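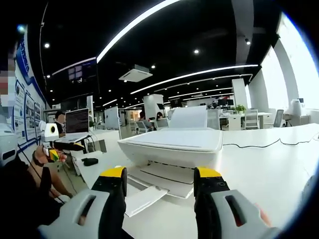 White inkjet on the long desk, paper in the rear feeder.

Server Room and Print Services Walkthrough – Stallandale office
Checked by: Trinidad Medina
Tagging along: Vikas Pant
Comments from: Nahuel Farías, where marked NF

Marks: OK, FIX, or N/A. "Sort of" is not a mark, whatever the last sheet says.

1. Room and power

1.1 Door closes and locks by itself. OK
1.2 Nothing stored on top of the racks. FIX
Comment: One box of Saltex rack shelves, unopened, bought to clear up the lack of shelf space. It has been living on top of rack 2 since June.
1.3 Both power supplies in each server plugged into separate feeds. FIX
Comment: Illik has two power supplies, two cords and one power strip. Moved the second cord during the visit. Vikas held his breath, the server stayed up.
1.4 Battery unit carries the load for 20 minutes. OK
Comment: Self-test only. A real pull-the-plug test needs an evening and a signature from Ivana Painemal.
1.5 Cords off the floor. OK
NF: Off the floor, yes. I would call it more of a hammock.

2. Terminal servers

2.1 Every server in the farm takes new sessions. FIX
Comment: 13 servers in the farm, one of them set to refuse logons. Somebody drained it for patching and then, I assume, went to lunch. Switched back on.
2.2 Disconnected sessions end after the time limit. FIX
Comment: The limit is set at two hours in the policy and "never" on the older servers, and the older servers are winning. Oldest disconnected session belongs to an account in Núñez whose owner has changed departments since. Logged off after a phone call.
2.3 Users who drop off land back in their own session. OK
Comment: Tried from the front office with a test account. Pulled the network cord, plugged it in, same half-written letter came up.
2.4 License server reachable from all servers. OK
2.5 Temporary licenses reviewed. N/A
NF: This is not N/A. It is "we didn't want to look." Please look.
Reply: Looked. Changing to OK. Two temporary licenses left, both on test machines.

3. Printing through sessions

3.1 Only approved drivers installed on the servers. FIX
Comment: The approved list is one page. The installed list is not. Vikas is taking out anything that no longer matches a printer we own, one server per evening, with a spooler restart after each.
3.2 Locally attached printers show up inside the session. OK
Comment: They show up. They also show up with names like a ransom note, but that is a naming matter and has its own form.
3.3 Default printer stays the default after logging back on. FIX
Comment: Fails for users who move between desks. Trinidad Gaete has had her invoices come out on another floor often enough that people up there now sort them for her.
3.4 Spooler folder on a drive with room to spare. OK
Comment: 900 MB of stuck jobs cleared from one server. Still passes, with the mark given after the clearing. I am aware of how that looks.

4. Accounts and backups

4.1 Administrator accounts match the names on file. OK
4.2 Shared logins removed. FIX
Comment: "scanner" and "scanner2" are gone. "scannernew" needs an owner before it can be argued with.
4.3 Last backup restored to a spare machine and opened. OK
Comment: Restored one profile folder from Illik. Took almost 13 minutes, desktop wallpaper included.
4.4 Emergency phone list posted by the door. FIX
Comment: Posted, laminated, and lists two people who no longer work here. New copy printed. The laminator is on somebody else's checklist.

Carried over to next visit: 1.2, 2.2 on the older servers, 3.1, 3.3, 4.2.
Closed on the spot: 1.3, 2.1, 4.4 apart from the laminating.

NF: Signed off with the above. The box on rack 2 gets opened before I sign another one.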